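I finally made it over to Sterby for the open day at the old Ladefoged building, which is now half repair workshop, half community tool library, and all of it smells like coffee and machine oil. I'd been meaning to go since last June, and my neighbor Pravesh Moodley had a free seat in his car, so that settled it.

Parking was a pain. We ended up behind the bakery and walked back along the canal, and I have zero regrets because the bakery does a cardamom bun the size of my face.

Doors opened at 10 and there was already a line for the sewing room. Kaj Þórarinsdóttir runs it and she had every machine going, mostly jeans and one very sad tent. I asked if I could bring in my grandmother's curtains and she said yes before I'd finished the sentence. They've got 19 machines now, all donated, and she'll tell you where each one came from if you let her (I let her).

Next door is the bike shop, where I got a crash course in truing a wheel. Mine came out worse than it went in. Hjalti Hafstein fixed it in maybe four turns and told me to try again, which I did, badly.

Upstairs is the electronics floor. It was warmer up there and much quieter, everybody bent over something. I know nothing about computers beyond turning them off and on, so I mostly wandered and looked into things with the lids off.

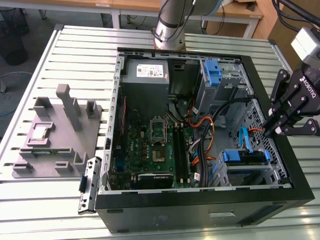 A Dell desktop with its side panel off, upstairs on the electronics floor.

The tool library was the real reason I came, and it's huge! They have 3,000 things on the shelves – tile cutters, ladders, a cider press, cake pans shaped like trains. Membership is cheap and you can keep most stuff for 3 weeks. I signed up on the spot and went home with a carpet cleaner, which Pravesh was not thrilled to have in his back seat.

Lunch was soup in the yard, lentil or fish. Get the fish. We shared a bench with Noboru Nomura, who had come all the way from Losham on two buses to have a radio looked at, and he gave us a good tip about the later bus if you don't drive.

One gripe: the signs inside are terrible. I walked into the same supply closet twice looking for the restroom (it's down the ramp, past the paint shelves, on the left).

They're doing it again in the fall and I'm bringing the curtains.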